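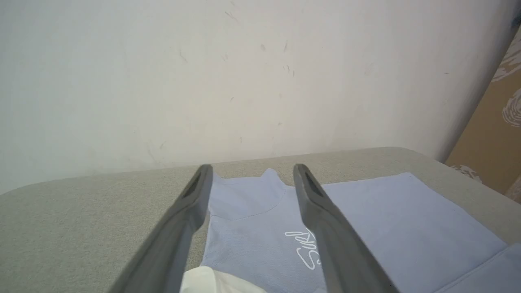

Skript Textilpflege, Heft 7, Seite 8

Suche: Begriff eingeben ... Suchen

Kategorie: Kursunterlagen > Hauswirtschaft > Wäsche legen und lagern

Vierte Einheit: Das T-Shirt auf der Fläche

Kursleitung: Viera Sokol
Stand: 23. Oktober 2018

In der dritten Einheit haben wir glatte, rechteckige Teile gelegt: Handtücher, Kissenbezüge, Geschirrtücher. Bei diesen Teilen gibt es vier Ecken, und die Ecken zeigen uns, wo die Falte liegen muss. Ein T-Shirt hat solche Ecken nur am Saum. Oben hat es einen Ausschnitt und zwei Schultern, an den Seiten die Ärmel, und jede dieser Stellen verhält sich beim Legen anders. Deshalb bekommt das T-Shirt eine eigene Einheit.

4.1 Die Unterlage

Gelegt wird im Kurs auf dem Tisch. Zu Hause nehmen viele Teilnehmer das Bett oder das Sofa, und man kann das auch gut machen, wenn man zwei Dinge weiß. Eine gepolsterte Fläche gibt unter der Hand nach, die Falte wird also weniger scharf. Dafür hält ein Bezug mit feiner Struktur den Stoff besser fest als eine lackierte Platte, auf der ein leichtes Hemd gern wegrutscht. Ein hellblaues T-Shirt auf grauem Polster ist übrigens eine angenehme Kombination für das Lernen: Der Rand des Stoffes hebt sich deutlich ab, und man erkennt gleich, wo er nicht gerade liegt. Weiße Wäsche auf weißem Laken ist für Anfänger schwieriger.

An der runden Kante des Polsters soll kein Teil des Hemdes liegen. Der Stoff hängt dort nach unten und zieht den Rest mit.

4.2 Der Ausschnitt

Wir beginnen immer am Ausschnitt. Die Naht, die das Bündchen mit dem Körper verbindet, ist die wichtigste Linie des ganzen Hemdes. Liegt sie ruhig und gleichmäßig, dann liegen meistens auch die Schultern richtig. Steht am Kragen eine kleine Spitze oder Falte nach oben, wie bei dem blauen Hemd am Anfang dieser Seite, so wird sie zuerst geglättet, bevor man etwas anderes faltet. Man legt dafür zwei Finger links und rechts neben die Spitze und streicht nach außen - niemals nach unten, weil sonst das Bündchen gedehnt wird.

Frage aus dem letzten Kurs, von Herrn Kopecký: ob man den Kragen auch am Ende glätten darf. Man darf, aber die Falte ist dann schon in zwei Lagen eingedrückt und geht schwerer heraus.

4.3 Doppelte Lagen

Wo der Stoff über sich selbst liegt, entsteht eine schräge Kante. Manchmal ist diese Kante gewollt (eingeschlagener Ärmel), manchmal ist sie zufällig. Die Hand merkt den Unterschied schneller als das Auge: Man fährt mit der flachen Hand vom Ausschnitt zum Saum und achtet auf jede Stufe. Eine zufällige Stufe wird geöffnet und neu gelegt.

Zu den doppelten Lagen gehört auch alles, was unter dem Hemd liegt. Schauen Sie vor dem Legen, ob dort ein anderes Stück Stoff liegt, ein Tuch oder eine Socke. Es kommt öfter vor, als man denkt, besonders wenn der ganze Korb auf einmal ausgeschüttet wurde.

4.4 Aufdrucke

Ein Schriftzug auf der Brust, zum Beispiel eine weiße Schreibschrift auf blauem Grund, soll nach Möglichkeit nicht in der Falte liegen. Bei der Grundform, die wir im Kurs verwenden, laufen die beiden langen Falten außen am Aufdruck vorbei. Bei einem sehr breiten Druck muss man die Falten weiter nach außen setzen, und das Paket wird breiter. Das ist in Ordnung.

Der Schriftzug hilft auch beim Ausrichten. Liegt er schräg zu Ihnen, dann steht das ganze Hemd schräg, und Sie drehen es zuerst, bis Sie die Schrift gerade lesen können. Frau Dogbe aus der Wäscherei Bensaid lässt ihre neuen Mitarbeiter genau so anfangen.

4.5 Grundform, Ablauf

1. Hemd mit der Vorderseite nach unten drehen, Ausschnitt weg vom Körper.
2. Beide Ärmel glatt nach außen ziehen.
3. Rechte Seite bis zur Mitte der Schulter nach innen legen, Ärmel zurückschlagen.
4. Linke Seite ebenso.
5. Saum bis unter den Ausschnitt führen.
6. Noch einmal in der Mitte falten und umdrehen. Der Aufdruck ist jetzt oben.

Bei Schritt 3 und 4 wird oft zu stark gezogen. Ein Hemd aus Jersey gibt nach und springt danach zurück, und die Kante ist wieder krumm. Besser ist es, den Stoff anzuheben und abzulegen.

4.6 Stapel und Fach

Im Schrankfach liegen die Pakete mit der geschlossenen Kante nach vorne. Für das Übungsfach in unserem Raum rechnen wir mit einer Tiefe von 400 mm und einer Höhe von 300 mm. Mehr als acht Hemden sollen nicht übereinander liegen, sonst bekommt das unterste Druckfalten. Wer Schubladen hat, kann die Pakete senkrecht stellen, dazu kommt in der fünften Einheit ein eigenes Blatt.

Übung bis zum nächsten Termin

Legen Sie sieben eigene T-Shirts nach 4.5, davon mindestens zwei mit Aufdruck. Notieren Sie, bei welchem Schritt Sie neu anfangen mussten. Herr Paulík sammelt die Zettel am Beginn der Stunde ein. Wer gefehlt hat, bekommt die Blätter der dritten Einheit ebenfalls bei ihm.

Zurück | Übersicht | Einheit 5 | Glossar | Kontakt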